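Sticks and cup, bench notebook
Mon 14 January
Karabo Moodley

Brown paper is down on the big table and I'm a little in love with it. All last fall we sorted straight on the white top and I kept losing track of the light pieces, especially the pale green sticks (gone, every time, until one rolled under a sleeve). On matte brown everything pops! The roll came from Joubert, 20 feet of it, and I cut one big sheet and left white showing along the sides so we can still wipe up the edges without lifting the whole mat.

The kit for the Odov sorting set is the same as before. One blue tray, one clear plastic cup, the thin colored sticks. I'd been thinking about buying a deeper tray, but the raised rim on this one is enough to stop a stick that starts rolling, and the rounded corners mean nothing gets wedged. Keeping it. It does catch the ceiling lights something fierce when it's empty, so I want to try it with the near row switched off. 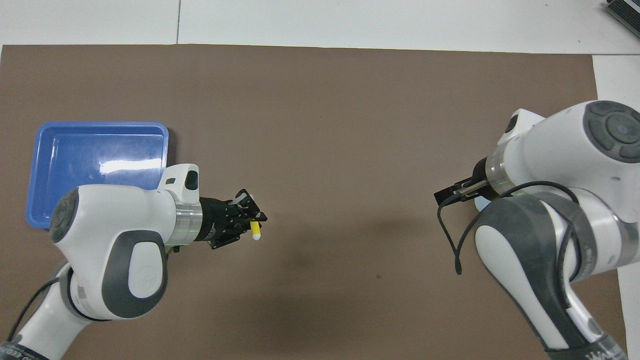
Cup notes

The clear cup is the fussy part of the whole business and also my favorite. It's light, so anything that catches the rim can drag it along the paper. Pennies in the bottom helped a lot in September but they rattle, and they make the sticks stand up at odd angles. Next idea is a dab of putty underneath. Must ask Ondo whether they still sell the gray kind that doesn't leave a grease spot on paper.

I like the cup on the left and the tray on the right, with a good stretch of open mat between. Yellow and green in the tray together, laid so they run front to back, with a gap between them. When they sit side by side touching, you end up picking both, every single time, me included.

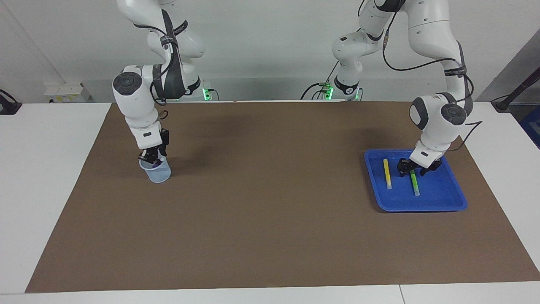 Page last changed: Mon, 17:42, by kmoodley

Stick lengths: the bag from Noltance says 200 to a pack and they're supposed to be all one size, but I lined up a handful and 7 were visibly short. Put those in the jar by the sink. They'd be great for the younger group's counting game, so please don't toss them!

Still to do
Cut a second sheet of paper and keep it flat under the shelf (rolled ones curl for days)
Putty under the cup
Try the tray turned square to the table edge, then slightly angled, and see which one feels better to reach into
Write the colors on the bag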